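Data > Television > Futadar

Futadar — README for the reality TV gossip headlines set
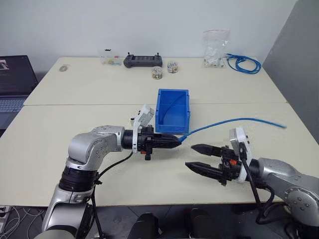 A gripper holding the end of a blue network cable.

Print this page | E-mail this page
3 comments

What it is

Headlines and short intros from gossip sites about people who went on dating and island shows. One row per article. Each row has the headline, the first paragraph, the show, the contestant's code and a tag for what the piece was mostly on about (break-up, new partner, money, hair, row with another contestant and so on).

Covers two shows, Ludholm and Ayala. Drutby was meant to be the next one and is only half in — see further down.

Last tidied July 14, 2024. Notes written quickly, ask in the comments if somthing makes no sense.

Why

Wanted to see how the same story gets retold. One site says a couple are "on the rocks", the next has them "finished", by the evening it's "the truth about the split" with no new fact in it anywhere. Good for headline rewriting, spotting near copies, tagging by topic. Also for anyone writing about how telly couples get talked about, especially the women, who get far more lines on clothes and age than the men do.

Files

articles.csv — the main thing. Start with it.
shows.csv — show code, series, first and last air date, channel country.
people.csv — code, show, arrived single or in a couple, left single or in a couple. Real names taken out.
tags.txt — the tag list with a line on each.
old/ — earlier version with the bad dates. Kept so older work can be checked. Don't use for anything new.

Columns in articles.csv

id: just a key, has gaps where rows were dropped
show: LUD, AYA or DRU
person: code from people.csv. Blank if the piece is on the whole cast
headline: as published, names swapped for codes
intro: first paragraph, same treatment
tag: main topic
tag_b: second topic if there was one, mostly blank
phase: before, during or after the series
source: code for the site, not its name
copy_of: id of the earlier article if it's plainly a rewrite

How it was put together

Headlines pulled from more than 35 gossip and telly sites, by hand at first and then with a small script. The script missed anything behind a cookie wall, so the big sites are thinner than they should be. Duplicates with the exact same headline dropped. Rewrites kept and linked through copy_of.

Tags done by hand. Two people did the Ludholm rows separately and then argued over the differences. Ayala rows only had one pass. So trust LUD tags more than AYA tags.

Translated headlines were left as they came, odd grammar included. Plenty of "who is really" and "what we know about them". Please don't clean these up and send them back, the oddness is half the point for some users.

Known problems

- phase is wrong for some Ayala rows. The reunion was filmed well before it aired and sites leaked it, so "during" and "after" blur together.
- "money" tag is used for both fees and debts. Should be split.
- Quotes inside intros sometimes lost the closing mark.
- Couples who swapped partners mid-series have one row per person in people.csv and no link between the old pair. Annoying. No fix yet.
- Ludholm series 4 has hardly any "before" articles. The cast was announced late.
- A few headlines still have a nickname in them. Report it and the row comes out.

Drutby

Rows are there but treat them as a draft. No second tags, copy_of is empty all the way down, and the intros are cut short on one of the sources. Rest to follow in September if the series finishes when the channel says it will. If it gets pulled the DRU rows will be moved to old/.

Please don't

Try to work out who the contestants are from the codes. Easy enough with a bit of searching, which is why the names came out in the first place. They signed up for a show, not for this. Don't build anything that makes up new gossip on real people from it either. And don't take a headline as fact — a fair few were denied by the couple within hours, and the denials aren't always in the set.

Using it

Free for study and teaching. Headlines belong to the sites that ran them, so keep extracts short if you publish. Credit as "Futadar headlines set" plus the date at the top of this file. Loads fine in any spreadsheet, but set the encoding to UTF-8 or the accents go wierd.

Changes

Ayala reunion rows added. Source codes renumbered, so old lookups will break. "hair" merged with "looks" and then unmerged after complaints.

Print this page | E-mail this page
Shared 35 times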